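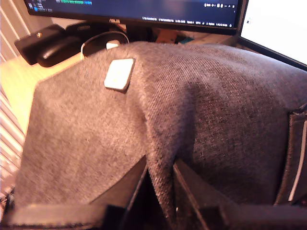

*Gripper cam, gray twill over the lump, both fingers at the center fold. Small white tile-like block upper left.*

**Mar 21, 2026, Claka bench, cloth grasping**

Plan for the day was to find out whether the Haugen policy picks a fold because it understands folds or because it likes dark lines. I had money on dark lines. I would like my money now, please.

Setup: twill draped over the bulky thing, one ridge down the middle, shadowed crease just right of it. Aim is to close on the ridge. Closing on the crease counts as a miss, even when it comes up with a fistful of cloth and looks pleased with itself.

Ran 70 grasps with the desk light as usual, then moved the light so the shadow fell on the other side of the ridge. Same drape, or as close as I can re-drape by hand. The aim point moved with the shadow. Over 16 mm in the worst case, toward the new crease, with total confidence.

So the 2,000 demos from January taught it "go near the dark stripe." Fair enough, we collected every one of them with the light in the same place. I was there. I could have moved the lamp.

Fititz depth channel switched back on for the last batch. Drift dropped to 5 mm, but it got slow and twice stopped to think above the cloth until the timeout kicked in. Don't know yet if that's the model or the Truveo driver dropping stuff again. Logs are in the usual folder, under a name I already regret.

To do:
- re-collect with the lamp moved between demos
- try a plain cloth, no heather, in case the weave is confusing depth
- check driver timestamps before blaming the model
- write down the drape procedure, currently "sort of flop it"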